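Section 4: Your first bagging run with the Esar two-arm kit

If you've come straight from Section 3, both arms are bolted to the front rail and the controller can see them. Nice work, that was the fiddly part! In this section I'll take you through the café packing routine, the one I run first on every Esar I set up. You need a paper bag, a cup with a lid, and a little patience. Set aside 75 minutes for the first go. You'll be much quicker after that.

I'm using the Plustimholm table and walls from the Nasrallah add-on pack, but any flat, light-colored surface will do fine.

Before you power up

1. Run your hand along each arm cable from the base mount to the wrist. It should have enough slack to loop freely and nothing should pinch it at the elbow.

2. Check the green light on the control board under each mount. If one stays dark, go back to step 6 in Section 3 and reseat the connector.

3. Stand the bag in the middle of the table and open the top as wide as it'll go. I fold the rim back a bit too – a floppy rim is the number one reason a gripper misses the opening.
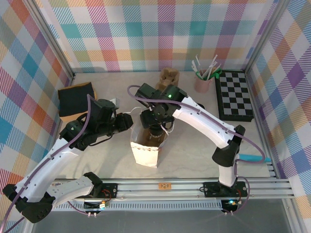 4. Load the routine called BAG_BASIC from the Jernunwood menu and set the speed to 20 percent. I know it's tempting to crank it up. Please don't, at least not until you've watched one full run from start to finish.

Caution: Keep your hands, sleeves and hair out of the cell any time the arms are live. The stop button cuts both arms together and they will sag a little when it does, so don't reach underneath to catch one.

Teaching the reach

5. Put the right arm in hand-guide mode and walk its gripper over until it's sitting above the bag. Press Save Point.

6. Now lower it slowly into the opening and save again. You want the jaws inside the bag but clear of the bottom. If the paper bulges, back up a touch and save over the old point.

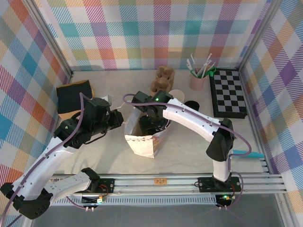
7. Bring the left gripper in toward the middle and save that as the waiting position. Leave a good hand's width between the two wrists. The software does have a collision check (it's pretty good!), but I like having the extra room.

Note: Each arm holds up to 2000 saved points, so go ahead and save more than you think you need. You can clean up the list later.

Checking the wrist view

8. Open the wrist view on your screen and move the gripper close to the bag. Printed bags are great for this because you can see right away if the picture is soft. Look for crisp edges on the artwork and make sure the yellow finger pads show up at the bottom. If they don't, the camera bracket has slipped and needs a small twist back. 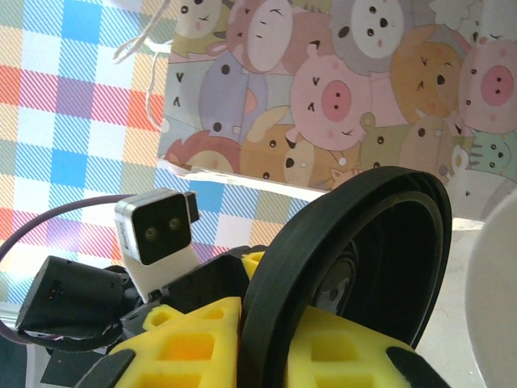 9. Wipe the sensor lenses with a dry cloth and close the wrist view. Set the grip force to 900 on the slider for a lidded cup. Paper cups without a lid want a lot less, so start low and creep up.

Running the full routine

10. Lay out your cups, lids and carriers where both arms can get to them, then press Start. Stay next to the stop button for this one.

11. When the run ends, send both arms to their parked positions and look in the bag before you touch anything. The cup should be upright with its lid on.
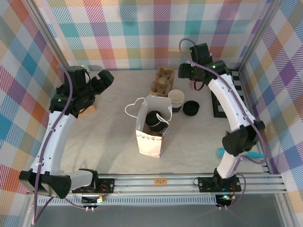 12. If you're happy, bump the speed up one notch and go again. I usually do this a few times before I let the kit run through a whole stack, and I save the routine under a new name each time so I can always get back to the last good one.

Note: Handles can snag. If a gripper keeps catching a rope handle on the way out, drape the handle down over the outside of the bag and re-save the point from step 6 a little higher.

If the arms stop halfway through and the screen says POINT LOST, don't start over. Press Resume once, wait for the beep, and press it again. Still stuck? Skip ahead to Section 7, where I go through the error messages one by one.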